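Bench Tips: Trying Out Two-Finger Grippers at Home

I've been swapping fingers and cables on my Genanero arms all February and I'm having a great time with it! A few things that made comparing easier:

Cover the table first. Cardboard is perfect. It's pale, cheap, you can pencil marks on it, and a fingertip that comes down too hard hits something soft.

Test thin stuff early. Any gripper will pick up a block. Thin, bendy things show you much faster whether the tips really meet (my first Gulier set had a gap I could see daylight through).

Pick fingers by the job. Pointed tips are lovely for plucking. Ridged pads are better once something wants to slide, and I clean mine with a dry toothbrush every 8 runs.

Leave slack in the cables. Turn the wrist to both ends of its travel by hand, power off, before you tie anything down.

Keep the small stuff at the back. Bowls, tubs, tissues, the controller – push them to the far edge so the arms have the middle to themselves.

Use two views. A high camera tells you where the arms are, and a wrist camera tells you what the fingers are up to. Clear plastic is a good one to try, all shine and wrinkles up close.
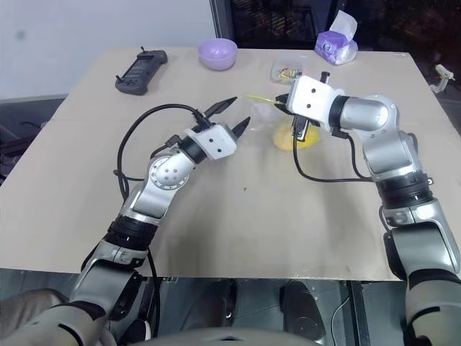

Same table, high view first and then from down by the fingers.
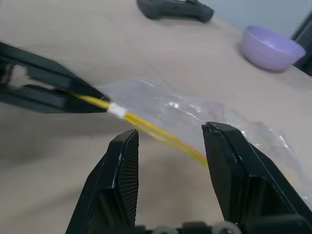

Setting the grip force

My Treloar controller takes a number from 0 to 3000. I start at 950 for anything thin and go up in small steps, 4 tries at each. Write the number on masking tape and stick it to the gripper box, or you'll be guessing next time. The Skilbridge board uses a different scale, so don't copy numbers across!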